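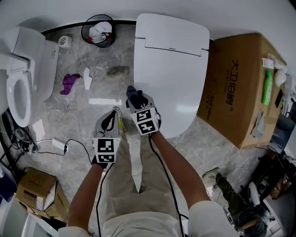

*Crédit photo : Pekance*

# Pekance suspend ses enregistrements en salle de bains après une série de pinces bloquées

La société Pekance a interrompu en juillet les séances d'enregistrement menées dans des salles de bains à l'aide de pinces tenues à la main. La décision fait suite à sept blocages signalés par ses opérateurs, dont un s'est terminé par la chute d'un abattant de toilettes sur le pied de la personne qui le déplaçait. L'opérateur souffre d'une contusion et a repris le travail après un arrêt de quatre jours.

L'accident s'est produit en milieu de matinée dans un appartement loué par l'entreprise dans le quartier de Barajas, à Madrid. L'exercice consistait à soulever un abattant démonté, à le poser contre un mur, puis à ranger les objets qui se trouvaient par terre. D'après le compte rendu interne transmis aux équipes, la pince droite est restée fermée alors que l'opérateur avait relâché la gâchette. Il a voulu dégager la pièce en tirant, la pince gauche a lâché prise et l'abattant est tombé.

Les pinces sont reliées par câble à un boîtier d'alimentation et d'enregistrement. Elles portent des marqueurs noir et blanc qui servent à reconstituer leurs mouvements, et les séquences obtenues sont ensuite utilisées pour entraîner des robots à des tâches domestiques. Le matériel est fourni par Plarex, qui en a livré 50 paires à Pekance depuis le début du contrat.

## Un connecteur mis en cause

Plarex attribue les blocages au connecteur situé à la base de la poignée. Lorsque le câble est plié trop court ou tiré vers le bas, le contact se coupe une fraction de seconde. Le moteur qui assiste la fermeture perd alors sa consigne et garde la dernière position reçue. Pour rouvrir les doigts, il faut débrancher la pince et la rebrancher, ce qui demande une main libre.

Le défaut avait été observé auparavant dans des cuisines, où les opérateurs travaillent debout devant un plan de travail et tirent peu sur les câbles. Il est devenu plus fréquent au sol. Dans une salle de bains, l'opérateur se penche, se tourne entre la cuvette et le mur et passe souvent les bras au-dessus de ses propres câbles. Pekance reconnaît que les premiers signalements avaient été classés comme des pannes mineures, réglées sur place par un redémarrage, et que personne ne les avait rapprochés les uns des autres avant l'accident.

Le fabricant précise que le comportement du moteur était voulu à l'origine. Le maintien en position devait éviter qu'un objet fragile ne tombe en cas de coupure. Une mise à jour du micrologiciel inverse désormais ce choix à la demande du client : les doigts se desserrent lentement dès que le signal manque.

## Le rangement des postes revu

L'examen demandé au cabinet Irow ne s'est pas limité à la poignée. Le rapport relève que les blocs d'alimentation étaient posés à même le sol, au milieu des câbles et à proximité des sanitaires. Aucun choc électrique n'a été signalé, et l'arrivée d'eau de l'appartement était fermée pendant les séances. Irow demande néanmoins que les blocs soient placés hors de la pièce, ou à défaut dans un coffret fixé en hauteur.

Le cabinet s'est aussi intéressé à l'encombrement. Les consignes d'enregistrement prévoient du désordre, avec du linge, des papiers et des flacons répartis dans la pièce, pour que les robots apprennent à travailler dans des conditions ordinaires. Les cartons d'emballage et les affaires du personnel s'y ajoutaient parfois. Irow recommande de séparer les deux et de garder un passage dégagé derrière l'opérateur pendant toute la durée de la prise.

Pekance dit appliquer déjà plusieurs mesures : port de chaussures de sécurité pour les objets lourds, guide-câble fixé à l'avant-bras, bouton de coupure au poignet. Les pièces comme les abattants ou les couvercles de réservoir sont retirées de la liste des objets à manipuler jusqu'à nouvel ordre. Tout blocage, même bref, devra faire l'objet d'un signalement avant la reprise de la séance.

## Des séquences à trier

La suspension a une autre conséquence pour l'entreprise. Une coupure du contact ne se voit pas toujours à l'image, mais elle fausse la mesure d'ouverture des doigts pendant quelques instants. Pekance a mis de côté 4 000 séquences tournées avec les connecteurs concernés. Elles seront vérifiées une par une en comparant la position mesurée par la poignée et celle que donnent les marqueurs. Les séquences pour lesquelles les deux mesures divergent seront supprimées.

Les enregistrements continuent dans les cuisines et les chambres avec des poignées contrôlées. Plarex remplace les connecteurs par un modèle coudé à verrouillage, à ses frais. Les salles de bains rouvriront lorsque toutes les paires auront été modifiées et qu'Irow aura effectué une nouvelle visite à Barajas.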